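The Faltatville Beach Cleanup, as Recorded by the Scale

The town of Faltatville owned one scale, and it lived at the bait shop, where it had been telling flattering lies about striped bass for years. So when it announced that we had hauled 297 pounds of trash off the beach in June, I knew enough to be suspicious.

"It's 107," I said.

"It's 297," said the woman from the harbor office, who had already painted it on the banner.

Most of it was rope. There was a tire, which the scale loved, and a cooler marked Galanis Seafood, which the Galanis people across the road said they had never seen before in their lives. They said this while standing next to 15 others just like it.

The sponsor that year was Fidell, a company that made bottled water and felt terrible about it. They had sent us 3 crates of the stuff to keep us going. By noon the crates were empty and the beach looked a good deal like it had at seven that morning, only newer. We went around again. The second haul went on the scale with the first, and I kept my mouth shut, having drunk two of the bottles myself.

Then the man from Vumia stood on the tire and gave a speech. Vumia was going to turn our rope into tableware. He said the word "circular" until a gull left. Someone asked how much tableware, and he said that was a very exciting question.

The rope sat behind the bait shop all winter. In spring a storm took it back out, every pound, whichever pounds they were. The harbor office called it a setback. The scale had no comment, but that week it gave my brother-in-law a record flounder.

We're doing it again this June. I've been put in charge of the banner, and I've left a space for the number. It's a pretty wide space.

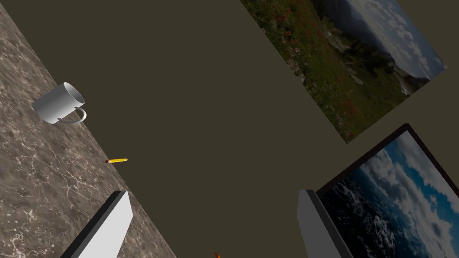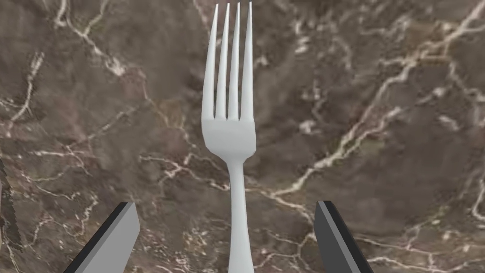 A white mug on a marble countertop, and a four-tined fork. Computer renderings.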